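A Morning at the Gondik Paper Mill
By Judit Szabó
April

The mill at Gondik opens its doors to visitors twice a year, and the spring day is the smaller of the two. The bus from Wedelow drops you at the bridge, and from there it is a short walk along the millrace. I arrived a little before 10 in the morning and joined the first group of the day at the gatehouse.

Paper has been made on the site since 1692. The oldest part still standing is the stone rag house, where linen was sorted and left to rot before it was beaten. Tibor Vörös led the tour. He worked in the mill for most of his life, first on the beaters and later as foreman, and he knows where every pipe used to go. He spent a long time on the water. The stream comes down off limestone, and the early papermakers had trouble with it until they dug a settling pond behind the drying loft. The pond is still there, half full of reeds.

From the rag house we went up to the vat room, the only part of the mill that still works every week. Nobuhle Lekota was making sheets when we came in. She dips the mold, lifts it level, gives it one shake left to right and one front to back, and passes it to the coucher, who turns it out on felt. A good day's work for the two of them is 500 sheets. She said the hard part is keeping the pulp stirred, as the first sheets and the last ones come out different weights if you let it settle. Visitors were allowed to try. Mine had a thick corner and a hole in it, and it went back in the vat.

The machine hall is next door and takes up most of the ground floor. The big machine was built by Steser and has been idle for years. Its drying cylinders are in good order, but the wire section has rusted and some of the rolls were sold. There is a walkway along one side, with a chain across it at the far end. The hall was cold and I would suggest a coat, even in warm weather. The signs here are short and mostly give names of parts, so stay near the guide if you want to know what the parts did. 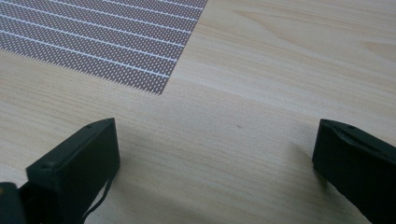 The decorated papers were what I had come for, and they are in the old counting room at the top of the stairs. Gizella Bognár has been going through the pattern books left by the Sipos family, who owned the mill until it closed as a business, and she has listed 335 designs so far. Most were sold to bookbinders for endpapers and covers. We were let in a few at a time. A patterned sheet lay flat on a pale wooden table with a fine, wavy grain, and I stood over it for a while before moving on to the books. Gizella explained how the colors were mixed with starch paste so that they would stay where the brush or block put them. Several of the books have prices penciled inside the cover, along with complaints from customers about late delivery.

The tour ends in the shop, which sells writing paper, cards and a short history of the mill. The handmade paper is expensive and sold by the single sheet. I bought two. There is a coffee counter by the door with soup and bread at noon, and Tibor was there answering questions about the pond until the second group was called.

The stairs to the counting room are steep and there is no elevator. The next open day is in the fall, when the drying loft should be open again after roof repairs.

Related
The Salt Works at Wedelow
Tamás Szabó: Two Days Among the Bell Founders
An Afternoon in a Letterpress Shop
Where to Walk Along the Millrace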